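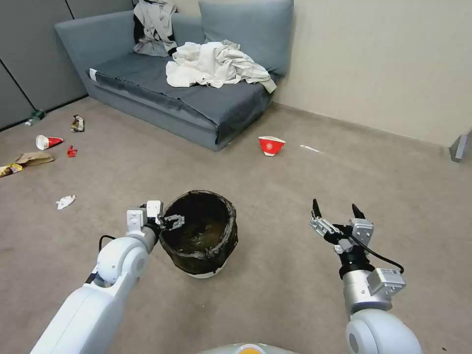

Tidy-Up Robot, Spring Project Report
Part 2: What we need to buy and why

Written by Hammad Bugti for the group. Draft went to our supervisor in March, this is the version with her notes fixed.

Part 1 covered the arm control so I won't repeat it. This part is the money part. We have the two-arm robot on loan from the Solanside lab until June, so the robot itself costs us nothing. Everything around it does. Bins, liners, spare fingertips, cables, a wall, the sofa (more on the sofa below), litter.

The department gave us 1465 dollars for the whole thing. Sounded like a lot in January. It's not a lot.

The task

Robot works in a small living room setup with carpet and a sofa. Trash goes on the floor, trash should end up in the bin. Clothes on the sofa stay on the sofa for now, laundry is a later stage and we are not budgeting for it except one line at the end.

The bin turned out to be a budget item all by itself. We first wrote "bin, any" in the spreadsheet and that was dumb. Things to decide before ordering:

How high the rim is. Arms have to get over it without the elbow doing something weird.
Whether it slides. A light bin on low carpet can move if a gripper leans on it.
Liner or no liner. A black bag folded over the rim is what people have at home so we want it in. But a glossy bag is harder for the cameras and the fingers can catch on the folds.

We picked a round one with a liner as the main bin. Left gripper at the rim, right one open and free to go for litter – that's the pose we planned the reach numbers from.
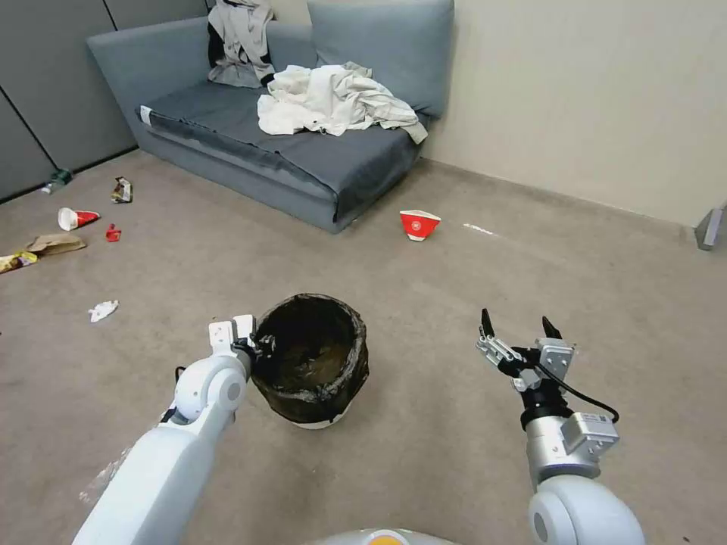

Bins and containers

Asking for 3 more containers, all different. One tall, one with a lid, one square. If we only ever test on one bin we can't say anything about bins in general, and that was the first comment we got back on the draft, underlined twice.

The woven basket is already paid for, it came out of the January money. Dark color, open top, rim is kind of frayed and uneven. Good test for the depth camera. I'd keep it in the set and not buy a second one.

Liners: box of 100, black. One box should do it. We looked at clear ones also but no one wanted to redo the labeling for that.

Floor space is the other problem. The partition wall we have is freestanding and the stuff past it and off to the right (stools, parts, the rail) is close to the work area. Onishi quoted us for one extra panel, delivery included, and the Brodport store has a used one for less but we have to go pick it up. Going with used if someone can get a van.
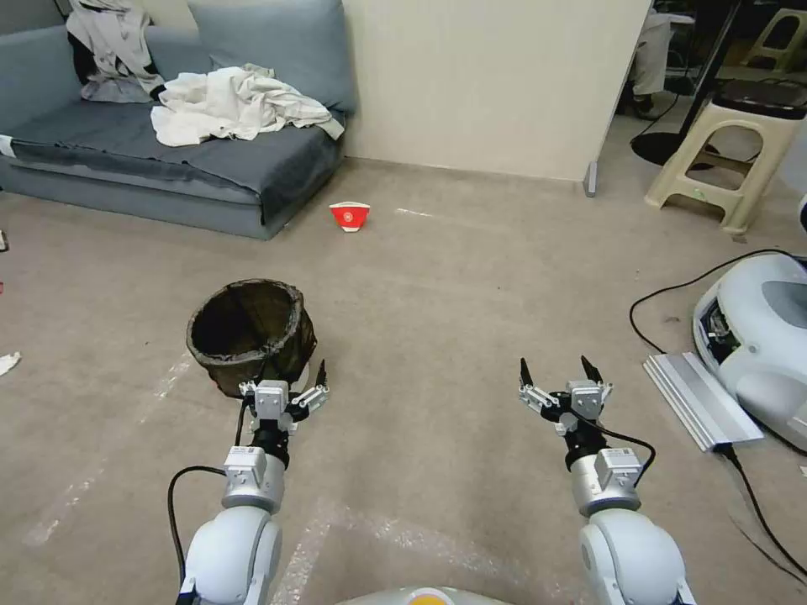 Litter

Cheap but it adds up and it has to be replaced. Paper cups get crushed, wrappers go flat and then they're impossible to pick up. Current mix is paper cups, snack wrappers, a plastic bottle, tissues, a brown paper bag. We want to hold the mix steady so runs can be compared, so:

Paper cups, red and white, 30 per pack, two packs
Tissues, one box
Snack wrappers – we eat the snacks, zero cost
Bottles, same, just don't throw them out please
Paper bags, small pack

Also a hand vacuum. It wasn't on the first list. Carpet gets crumbs and powdery bits on it and the robot can't pick those up, no gripper will. Cheapest one from Dorketum is fine. I priced the fancy one too and it would of eaten the whole litter budget. 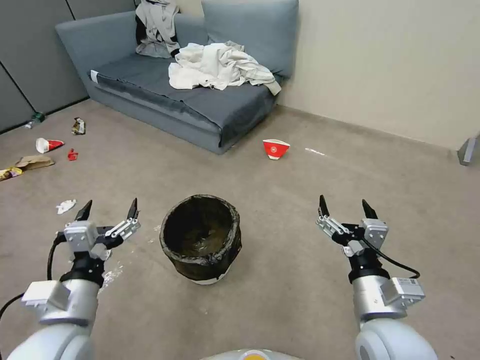
Figure 4. Lined bin between the grippers, litter spread mostly to the left.

Spares

Fingertips are the thing I worry about most. The pointed black ones go into the carpet if the height is off even a little. Two spare sets, ordered early becuase the wait is long. Cable ties and sleeve for the loops at the wrists. One spare cable per arm.

Not buying

New sofa. The one we have is fine, cover slides a bit, pins fix that.
Second head camera. Wanted it, cut it.
Laundry hamper. Next group's problem, but leave them a line in the sheet so they know to ask.

Open questions

Who signs for the delivery if it comes during finals. Whether the used panel fits in the elevator, still need to measure. And if the loan gets extended past June we need almost the same litter order again, so keep the receipts in the shared folder and not in your backpack.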